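3.2 Workshop build and floor-cleaning task

The second arm was assembled in the shared workshop at Uvden between September and the end of the winter term. All printed parts were produced on site, and the controller board was taken from the earlier Clunine build without changes. The gripper follows the two-finger layout described in Section 2. Its fingers close along a single axis, and a small camera fixed at the wrist looks past them toward the work surface.

Floor cleaning was chosen as the main test task. Household brooms and dustpans have long, thin handles that turn easily in a parallel grip, and a small error at the wrist becomes a large one at the bristles. Tools were used as sold, with no added grip tape or markers. Litter consisted of everyday packaging placed by hand before each trial.
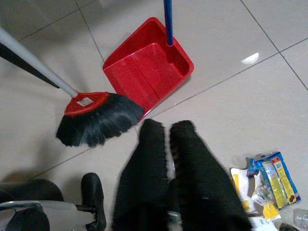

Figure 4. Wrist camera view of the sweeping task, with broom, red dustpan and packaging litter on the tiled floor.

Glare from glossy tiles was a recurring problem for the segmentation step. Bright patches were at first labeled as white paper, and the planner sent the broom toward them. A brightness limit was therefore applied to each image before labeling – a simple measure, but one that removed most of the false targets without retraining.

In total, 2,909 short episodes were recorded under manual control. Episodes in which the operator stopped early or a tool slipped from the grip were removed, leaving 2,484 for training. The policy was then tested on 99 trials using the Skultik motion library, with the joint speed limit held fixed throughout. Of these trials, 11 ended in a safety stop, most often when the broom handle met the forearm during a wide turn. Sunita Nishad reviewed the logs of all stopped trials, and the resulting changes to the wrist range are given in Section 3.3.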